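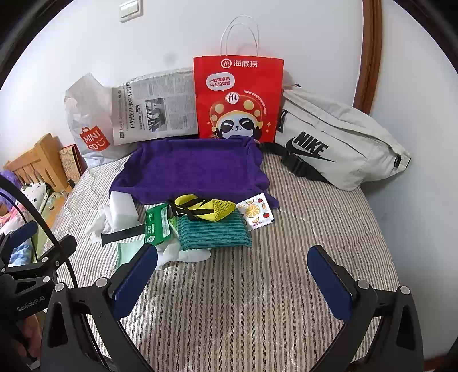 The purple towel and the small items along its near edge, from the camera on one of the two hand-held grippers.

Cluttered beds improve pick-up results in Riston study

Training data gathered on messy household surfaces gave better results than the same amount gathered on tidy ones, according to a report from the manipulation group at Riston.

The group works with hand-held grippers. A person carries one in each hand and does an ordinary chore, and a camera on the tool records what the fingers are doing. A policy is then trained on the recordings and run on a two-armed robot, named Alik, that has the same fingers.

For the new report the group collected 308 recordings of a single chore: picking up small things from a bed and putting them on a towel. In 157 of them the bed held the towel, the small things and little else. In the rest, larger items were left standing close by, such as shopping bags, a newspaper or a waist bag with its strap lying across the cover. Sponges, sachets, packets and crumpled tissue were allowed to overlap.

Two policies were trained, each on 100 recordings drawn from one of the two sets. Both were then tried on beds neither had seen, with the larger items present. The policy trained on tidy beds often closed its fingers on the cover next to a thin packet, or stopped short when a bag stood behind the target. The other made both mistakes less often. On bare beds there was little difference between them.

The group puts most of the gain down to overlap. When a packet lies partly under a sponge, the person has to choose which to lift first and where to put the fingers, and those choices end up in the recordings. A tidy bed rarely calls for them.

Soft goods remain a problem. Thin plastic and tissue fold under the fingers, and both policies sometimes lifted two things together. Striped and quilted covers also caused trouble – the fingertips came down too high on raised stitching – and the report does not offer a fix. A test with the towel folded into a tray shape, its edges raised, is still being scored.

All of the recordings were made in July in lived-in bedrooms. The group plans to repeat the comparison on kitchen counters, using the Pintér labeling tool to mark the start and end of each grasp.

Recent items
Gravitz opens second test kitchen
Labeling grasps with Pintér: a short guide
Alik gets new finger pads
Reader questions: wide-angle lenses on wrist cameras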